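# Unit 6: From recorded demonstrations to a running policy
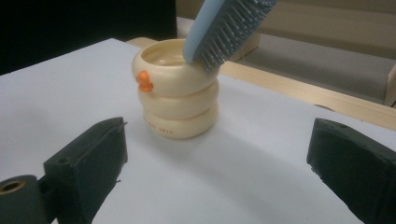 *Last changed: 10 November 2025*

Read this before the lab. It covers the software path from a recorded episode to commands on the arm. The task for this unit is "brush in cup": the hairbrush has to end up in the stacking cup, with the cup still upright.

## 6.1 What an episode contains

An episode in the Skedumex format is one folder with three streams:

- `rgb`: wrist camera images
- `pose`: tool position and rotation, in the start-of-episode frame
- `width`: distance between the fingers, in millimeters

Each stream has its own clock. The loader matches them by timestamp, never by index. If you write your own loader, do the same. Last October two groups matched by index and trained on poses that lagged the images.

The course set has 896 episodes. Hold out 80 of them for validation, and split by episode. Splitting by image puts near-copies of the same view on both sides and makes the validation loss useless.

## 6.2 What the camera gives you

The view is from the tool, so the two black fingers stay in the lower corners. Don't crop them out. They give the network a fixed reference for where the tool is relative to the cup.

Some points to keep in mind for this task:

- The cup is cream and the tabletop is white. Threshold segmentation mostly fails on this pair. The small orange bird on the top ring is easy to find by color, but it sits on one side of the cup, so it is not the center.
- The brush can run out of view at the top. A detector that needs the whole brush will drop it. Train on partial views.
- The cup rim can hide the tip of the brush. Treat tip depth as unknown there.

## 6.3 Action chunks

The policy predicts 16 future poses and widths from the last two observations. The controller runs the first eight, then asks for a new chunk. Poses are relative to the current tool pose.

Inference takes time, so the first poses in a chunk are already old when they arrive. Drop every pose whose timestamp has passed. The Vass controller does this if `skip_stale` is true. It is false by default.

## 6.4 Checking for success

We use a simple rule: fingers open, brush mask overlapping the cup opening, cup axis near vertical, all held for one second. A single image is not enough. The brush may still be sliding.

## 6.5 Lab work

1. Run `check_sync` on the course set. Episode 2635 has a gap in `width`; decide how to handle it and write down why.
2. Train for 2000 steps with the Lindstead config. This is a smoke test, so expect poor motion.
3. Replay one held-out episode and plot predicted against recorded position.
4. Change the executed chunk length from eight to four and then to 16. Compare the plots.

Hand in the plots and one page of notes. Reading for Unit 7: Fakham planner manual, chapters 2 and 3.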